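Tape, Fuzz and a Sunday-Best Table: Looking After Our Two-Armed Cell

I promised a post on how I keep the table robot going, so grab a coffee, because it got long.

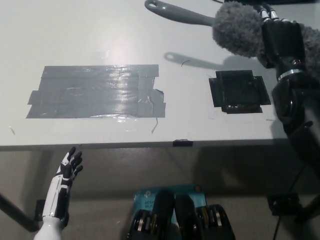

The table is half the robot

When I took over the cell at Privach I spent my first weeks reading about joints and controllers, and almost no time on the white table the robot works at. I had that backward! Most of my upkeep happens on that tabletop. The arms and hands need a check now and then, but the table needs me every single morning.

Ours has two taped patches on it, a big gray one in duct tape and a smaller black one to the right with a strip of bare white between them. I use them as landmarks. If I set up a task with the soft things on the right and the utensils toward the back, I want to find those same spots tomorrow without getting out a ruler, and the patches do that job nicely. There's also a bit of black tape over the middle of the front edge, and that's my center mark. When I stand behind the robot and look down past its hands, I line everything up on it.

Duct tape is a terrible long-term surface and I love it anyway. It goes down in a minute and I can move it when the setup changes. The trouble is the edges. They lift, they curl, and sooner or later a little flap tears loose at a corner. A fingertip that slides along the table will find that flap. I've watched a hand drag one up like a sticker, with the whole arm pulling very politely against it.

So here's the tape routine. Run a thumb along every edge. If it lies back down and stays down, leave it. If it pops up again, cut that strip off square and lay a new one over the seam. Don't stack more than two layers, or you've built a speed bump. When I pull a patch completely, I clean off the glue with a citrus remover (Fastix is what we have in the cupboard), wipe with plain water, and let the table dry before any new tape goes on.

Fuzz, hair and crumbs

The fluffy gray thing is my favorite test object and also the messiest. It squashes, it springs back, it bulges out on both sides of the hand, and you can't fake a good grip on it. I use it after any work on the right hand. A handle will tell you if the fingers close. Fluff tells you how they close, and whether one finger is getting there late.

It's a hairy customer, though, and I'm picky about stray fibers near finger joints. After a fluff session I go over the right hand with a soft dry brush, from the palm out to the tips, with the power off. Then tweezers for anything wrapped around a joint. I never use compressed air on the fingers — I did that once at the start and I'm convinced I blew more in than out.

The tabletop gets a damp cloth after that, and I go slowly around the patches. Crumbs and specks collect along tape edges like snow against a fence. Sticky edge, bit of debris, done. A cheap lint roller is great there, as long as you roll and don't press.

Light and shadows

A matte white top sounds like the perfect background, and mostly it is. But a strong light still leaves a pale glare on it, and an arm reaching across throws a big dark shadow. Put a black patch inside that shadow and it gets much harder to pick out. I fought with this for most of April before I started checking the light with the arm raised, in working position. With the arm parked, everything looks lovely and you learn nothing.

My log, for the curious

I keep a plain text file called Magalhães (it was the name of the shelf where the old notebooks lived, long story) and every grasp run goes in it. As I write this we're at 2,095 grasps on the right hand and 1,258 on the left. The left gets the easy life. I look at the cables and wrists every 60 runs, hands open, arms out where I can get at them, and I follow each cable all the way along with my fingers. I'm feeling for stiff spots and for anything that has started to rub.

Next up is a thin removable mat from Feltelia, which I'd like to try in place of the gray patch. I want to see if it can lie flat for a full month with both hands working over it. I've already got it unrolled under a stack of books at home, and I peek at the corners every evening.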